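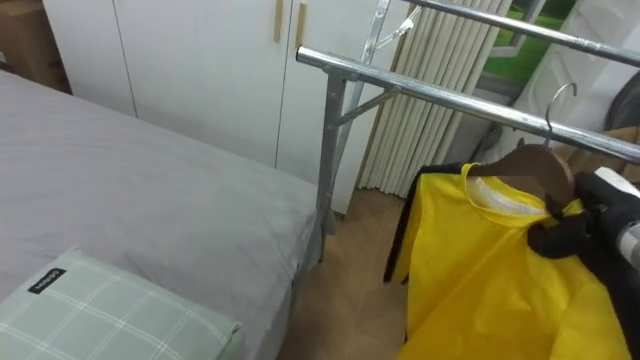
2. Guest room, Rokside flat

Gray fitted sheet is on, stays on. Smooth, hangs low enough over the side, no complaints. Vimala Rai wants the mint check pillow kept with it, Jayanthi Kaimal would prefer plain white. Left as is - mint stays till May, then look again.

Metal clothes rack: long talk. JK says it stands too near the bed and you catch your hip on it going round. VR says guests on short stays never open the wardrobe anyway, they want a rail. Agreed rack stays but moves toward the window if it fits. VR to measure. Open tube end on the lower rail needs a cap, Gounder sells them in bags of 2. Buy one bag.

White wardrobe: handles fine, nothing to fix. Inside still half full of winter blankets. JK to clear one side before next booking.

Cardboard box in the corner by the wardrobe - whose? Not settled. JK thinks spare curtains, VR thinks lamp parts from the old Tritik order. Open it, then decide. Not to be left there over another stay.

3. Linen

Gosideck quote in for new sheets, 49 per set. VR thinks high. Rokside flat needs at least one more gray set so theres something to put on while the other is in the wash. Approved one set now, rest to wait.

Pillow protectors - carried over again from last time.

4. Money

Budget for the year 2000, both rooms. Nearly all of the small repairs part is gone allready after the bathroom tap. No new furniture before May unless something breaks.

5. Any other

Key box code to be changed, JK. Welcome sheet still has the old wifi name, VR to reprint. Asked if check-in could go earlier, no, cleaning takes what it takes.

Actions
VR - measure for rack, tube cap, reprint sheet, order gray set
JK - wardrobe, open box, key code

Meeting ran 29 minutes. Next one at JK's place, date by text.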